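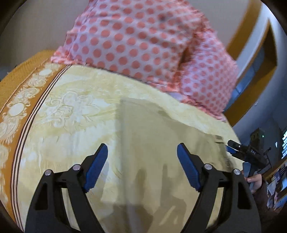 Figura 8.1. Pinza de dedos azules sobre una colcha adamascada; en el centro, una lámina de plástico translúcido, y detrás, una tela de lunares.

Capítulo 8
La tela y otros materiales ingratos

Doblar una sábana lleva menos de un minuto a quien sabe hacerlo. El informe de Clutine, que abre casi toda la bibliografía comercial, anuncia 742 prendas dobladas sin ayuda. Conviene leer la letra pequeña: eran toallas del mismo tamaño, extendidas de antemano por un operario.

Una cama a medio hacer es otra cosa. La tela no conserva la forma, oculta sus propios bordes y se arruga al tocarla. El plástico translúcido es peor todavía - deja ver el estampado que tiene debajo y confunde a cualquier sistema que busque contornos.

En los ensayos de Bielecka, el programa Iver completó 32 camas de 1691 intentos. El fabricante habló de avance; el lector juzgará. Este capítulo examina qué se mide cuando se dice que una máquina «hace la cama», quién prepara la habitación antes y quién la arregla después. El caso Privby, en el apartado 8.3, exige repasar antes las nociones de agarre del capítulo anterior.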